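Unit 7 handout: Reviewing an off-the-shelf training cell
Robotics for Equipment Rooms, instructor Gillespie Munro
Revised 14th June

We have spent two sessions on arms in general. This unit looks at one product you could order today, the Jevora bench kit, and asks whether it does what a small server room would want from it. The kit is sold as a simulation package first. You get a modeled arm, a modeled rack, a room to put them in, and a task list. The physical arm is a separate purchase and we will not cover it until Unit 9.

The task list that ships with the kit is called Fuseck. It has 19 tasks, and most of them are button presses, switch throws and cable checks. We will use only the button presses.

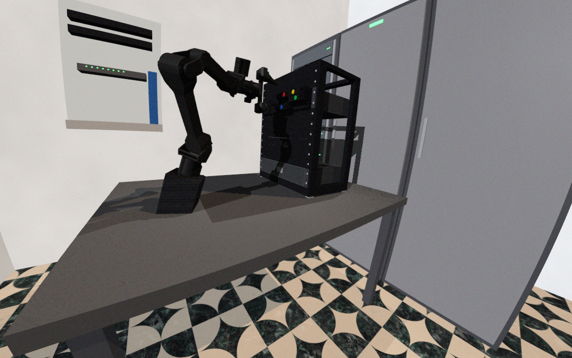
Button tasks are a fair first test of any arm because the goal is easy to state and easy to score. The software reads the button state and logs a press or a miss. What makes the Fuseck version harder is spacing. The red, yellow, green and blue buttons sit near the top of the rack front, and blue is set below red, so a gripper coming in beside the group has to clear its neighbors on the way to any one of them. When you write up a run, record which button was the target and which side the gripper came in from. Both affect the miss rate.

Approach and clearance

The Jevora planner offers two approach modes. Direct mode takes the shortest joint path to the target. Staged mode stops at a waypoint short of the panel, then moves in slowly. Staged mode is slower, and the manual recommends it for anything mounted on a vertical face. Run both and compare.

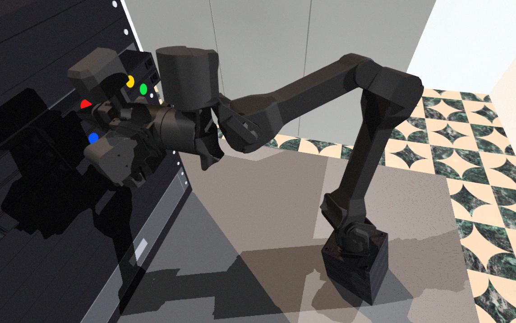
Check clearance at the wrist as well as at the fingertips. Students tend to watch the fingers and forget the housings behind them, which are wider. The contact log lists every link that touched something, in time order. A run with a good press and a wrist contact counts as a fail in this course, even though Fuseck scores it as a pass.

What you pay for

The basic license covers one seat for 72 hours of simulation time. The Brarkel add-on gives you more room layouts and randomized lighting. I would skip it for a first course. The lighting options are useful if you are training a vision model, but the button tasks can be finished on the default settings.
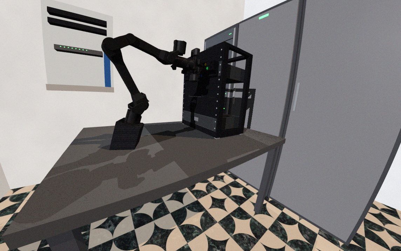

Weak points found so far: the reset command sometimes leaves the arm in its last pose, the manual has no index, and exported logs drop the units from the force column. The first was reported to Jevora in April and is still open. Restart the session if your arm does not return home.

For next time: one page on direct versus staged mode, with your contact logs attached.

Comments

tmk: Does the one page include the log table?
G. Munro: No, attach it separately.
rowan_p: Reset bug hit me too. Restarting worked.
dd: Units in the force column are newtons, it says so in the settings tab.

Related

Unit 6: Joint limits and reach
Unit 8: Cable tasks in Fuseck
Unit 9: Moving from simulation to the bench
Reading: Fragkou gripper data sheet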